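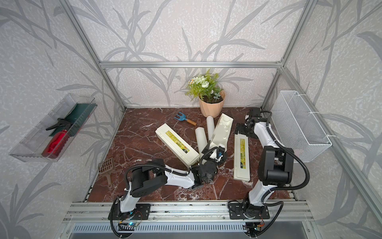

Two-arm cell during a packing episode, with the leaf-print wall covering fitted.

Varying the Background Between Demonstration Sets

This page explains how to prepare and record demonstration sets for the Kusero background study. It applies to operators who have completed arm calibration and can teleoperate both arms without assistance.

The study tests whether a policy trained under several wall and floor coverings performs better on a covering it has never seen. The total number of episodes is held at 2000 in every condition. Only the number of coverings changes.

Before recording

1. Fit the wall covering assigned on the session sheet to all three sides. Smooth out any folds near the corner posts.
2. Lay the matching floor surface and check that it sits flat up to the mounting rail.
3. Place the task items: boxes, plastic insert and rolls. Positions are drawn from the layout list, so do not arrange them by eye.
4. Add the unrelated items named on the sheet, such as the hand rake, the scoop or the potted plant. These must stay within view but should not block either gripper.
5. Move both arms through their full reach and watch the cable hoses. A hose that catches on an item will spoil the episode.

Recording

Record 40 episodes per layout, then change the layout. After 80 episodes, stop and review the joint logs before going on. Episodes in which an item leaves the floor surface are kept but marked as failed — do not delete them.

Training and evaluation

Train one policy on a single covering and one on the mixed set, using the same settings and seed list. Evaluate both on the held-out covering. In the July pilot, the mixed policy was clearly better at picking up boxes, while insert handling showed little change. Inna Kovalchuk attributes the second result to grip slip, and this is still under review.

Questions about session sheets should be sent to Orest Kobzar.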